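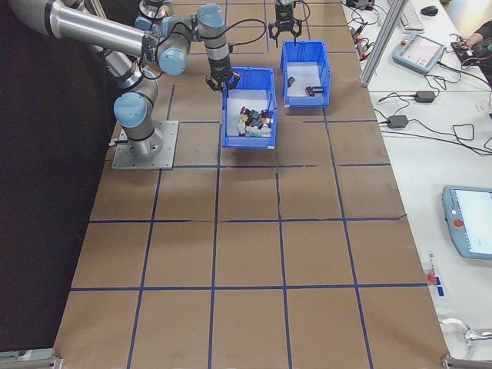
Kernar bin sorting, README

Question we get a lot: can it tidy a junk drawer yet. Sort of. Small mixed parts, two blue bins, two-finger grippers. Move stuff between bins, thats the whole chore.

235 episodes, 169 kept. Rest dropped by Nidia Arboleda, mostly missed grasps and parts stuck in a bin corner. Typical episode nearly 70 seconds. A person does it in a fraction of that.

Overhead and wrist views, synced. Wrist exposure still drifts, dont rely on color.

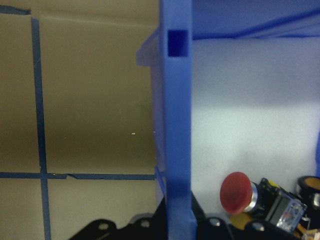
Wrist view, red mushroom-head e-stop button

Known issues
- flat parts against the bin wall: bad
- anything with wires on it: worse
- 30 episodes have no task label, Leen Masri is fixing them

Shop floor ready? No. Questions to Fiachra Mulligan.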